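Thirty years of other people's front doors

May 2022

She has run the lettings desk at Nellari, the small agency on the high street in Clumasham, for longer than some of her tenants have been alive. I went in to ask about renting in a market town, and came out two cups of tea later with rather more than I had bargained for.
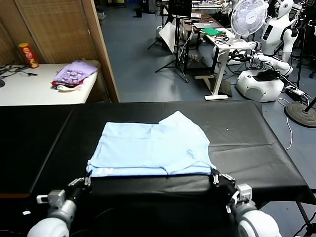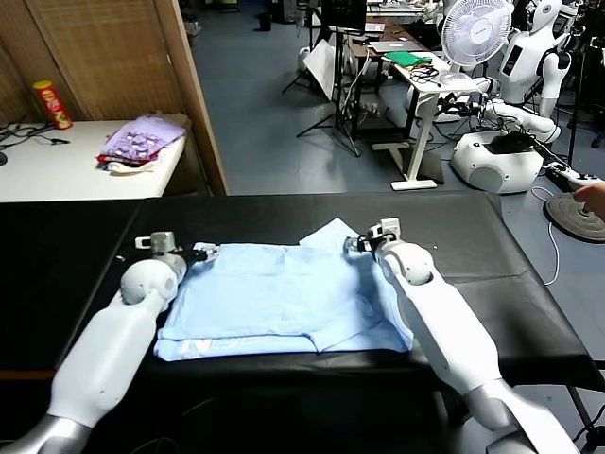
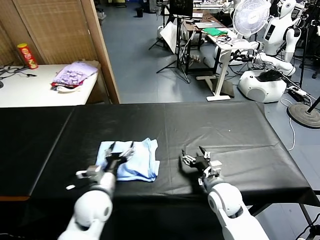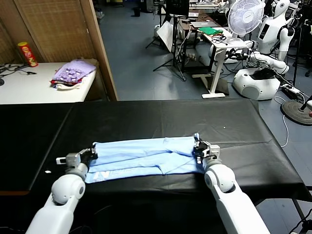 "People think it's all keys and viewings," she told me, moving a pile of folders so I could put my cup down. "It's mostly listening. A couple will tell you they want two bedrooms and a garden, and after ten minutes you find out that what they really want is to be near her mother, but not too near!"

She began at the old Sakalauskas office in Fusville, typing out inventories on a machine with a sticking letter E, and moved across when Nellari opened. There were 30 homes on the books then, nearly all of them terraces behind the station. Now there are 853, and she reckons she has stood in the kitchen of every one (she is a great believer in kitchens, and will always start a viewing there, even if it means walking people past a perfectly nice sitting room).

I asked what had changed most. "The speed of it," she said. "In February we put up a little one-bedroom flat over the baker's and had 70 enquiries before lunch. Lovely people, most of them, and I could only say yes to one. I do ring the others back, though. I was taught to, and I can't seem to stop."

Her advice for anyone looking is simple enough: have your references ready, ask who mends the boiler, and visit the street again after dark. For landlords she is a shade firmer. "Answer the phone. And don't paint over damp, my love, I've seen it all before."

She does hope to retire eventually, perhaps to somewhere with a view of the estuary, though she has been saying so for years. When I got up to go she was already looking for the keys to a cottage on the Fusville road, and wondering aloud whether the back gate had been fixed.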